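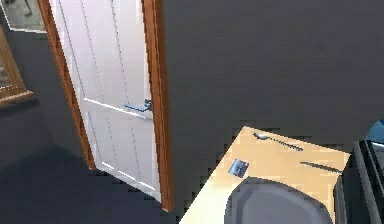
sim room, table side, door open

Sim demos for tabletop pick and place - how much clutter before its just noise?
Board: Learning from Demos > Data Collection

gripmonkey
Posting from the middle of a collection push so forgive typos. We're building a set of teleop demos in sim, goal is 2000 episodes, small policy, tabletop stuff only. Rooms come out of Irkden (our scene generator, in-house, held together with tape). Objects get sampled, dropped, settled, then a person drives the arm and we log it.

Question is clutter. First batch was all tidy layouts, few things, lots of space between. Policy trained on it does fine on tidy and falls apart the second two things touch. So now I'm cranking density up and my operators hate me. Episodes take longer, more of them get tossed.

Anyone have a feel for the mix? Half and half? All messy?

lowtorque_lena
All messy. You can always make an easy scene out of a hard policy, can't go the other way.

bracket99
Disagree with that pretty strongly. We did all messy on Clokirano last year and the thing never learned a clean straight approach. Every reach had this weird hook in it bc every demo was somebody dodging something. Put one object alone on a bare table and it still dodged. Looked haunted.

lowtorque_lena
that's an operator problem not a clutter problem

bracket99
Same operators did the tidy set and drove straight as an arrow. Its in the data.

gripmonkey
ok the hook thing is what I'm scared of. Think I've seen a bit of it already, wasn't sure if it was the controller.

Also forgot to say - doors and walls and wall color get randomized too, plus the lights. Spoon and knife are in the pool, flat stuff generally. Flat stuff is the worst. Anything thin on a table and the success rate just drops off a cliff.

tin_elbow
Flat stuff: teach the slide. Push it to the table edge, grab from the side. If your operators only ever pinch from above you will never get a knife off a table. Took us 3 rounds to figure that out, feel dumb about it.

gripmonkey
do you label the slide separate or just leave it in the one episode

tin_elbow
Leave it in. Labeling is where projects go to die

Öztürkmen_lab_acct
We label it. Not hard. Two tags, contact start and contact end, operator hits a pedal. Makes filtering later so much easier, you can pull every slide in the set in one query. Would not skip this.

tin_elbow
must be nice having a pedal

gripmonkey
Next layout from tonight, this one's from the mid density bucket:
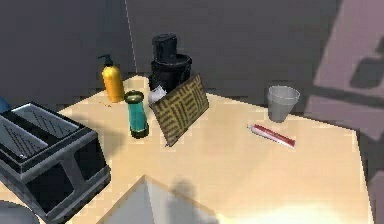 Spacing is what I should have been asking about, not count. Two layouts with the same number of objects can be totally different jobs. Take this one - toothpaste tube and the plastic cup off on the right with room to get at them, then the yellow pump bottle, the teal container and that woven mat all bunched up at the back left with the black stack. If the target is the cup it's basically a tidy episode. If its the teal thing you're threading a gripper in between the mat and the bottle. Same scene, and right now both get logged as "medium". So my buckets are garbage.

bracket99
Yes. Score it per target. Distance to nearest neighbor from the thing you're supposed to grab, thats it, don't overthink. We also added height of the neighbor, tall stuff behind doesn't matter much, tall stuff in front kills you.

lowtorque_lena
ok I'll give you this one. Per target makes sense. I still say weight it toward the hard end tho

bracket99
Weight it however, just keep some open reaches in there.

pallet_jockey
Side question, does your sampler do leaning objects on purpose? Ours (Eleo, dont laugh) rejects anything that isn't flat or upright after settling and I'm starting to think that was a mistake.

gripmonkey
Not on purpose but we don't reject them. Only check is nothing still moving after the settle and nothing on the floor. The mat's leaning up at the front of that group and I'd keep it. Real tables have stuff propped on stuff.

pallet_jockey
Hm. Ok turning the filter off tonight, will see what breaks

Öztürkmen_lab_acct
Watch your contact solver if you do that. Leaning thin objects jitter, then the policy learns that mats vibrate. We ended up halving the physics step for those scenes. Slower but clean.

tin_elbow
seconding the jitter warning. also check the glare, lower right of that second one is pretty washed out. If a target spawns there you may not see it

gripmonkey
Light randomizer, I let it go pretty wide. Might clamp the top end a little. Don't want to lose it completly, the real lab has a window.

lowtorque_lena
don't clamp it, window is exactly why you want it

gripmonkey
fine, leaving it, will tag the bright ones so I can drop them later if it hurts.

Plan for now: rescoring everything per target, 24 episodes per operator as a test batch, slides left in and tagged if I can find a spare key for it. Will post curves when theres curves.

bracket99
Post the reach paths too, not just success. The hook won't show up in success rate.

gripmonkey
will do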